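**Keeping House, unit 4: the sitting room, and above all the sofa**

Handout to go with the talk, August 2021. If you missed the March session on kitchens, the notes for that are in the blue folder by the door, and do help yourself to a copy.

We spend a good deal of time on the sofa in this course, and people sometimes wonder why it gets a whole evening. Well, it is the place where everything lands – the book you were halfway through, the clothes that came off the airer, the post, the cushions from wherever they were thrown. Get the sofa straight and the room feels half done already, which is a lovely thing at the end of a long day.

**The order I like to work in**

1. Clothes first. Lift the whole heap off and sort it on a bed or table, where you have room to fold.
2. Books and papers next. A book goes back to its shelf, or to the side table if you are still reading it.
3. Cushions off, then the throw. Shake the throw out of doors if you can.
4. Brush the seat and down the sides (you will find crumbs, we all do).
5. Throw back on, with the fringe hanging level at the front, and cushions last of all.

**A word on throws**

A striped throw is less forgiving than a plain one, as the lines show up every wrinkle. Start from the middle and smooth outwards. The Ramo throw I bring to class is 140 cm wide and suits a small two-seater; for anything longer, the Vurkska one is a better bet. Wash either on a cool, gentle cycle, and comb the fringe with your fingers while it is damp.

**For next time**

Please tidy your own sofa once a day and jot down how long it took. Mine is about 49 seconds on a good evening – and rather more after ironing!

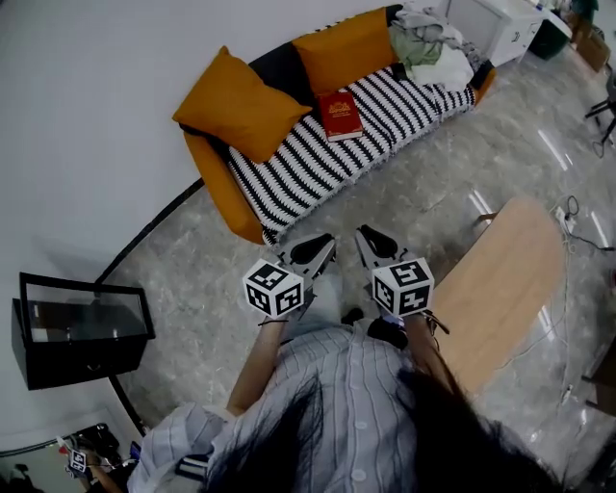
How often should a sofa throw be washed?

Every two or three weeks is plenty in most homes, and once a week if a dog or cat sleeps on it.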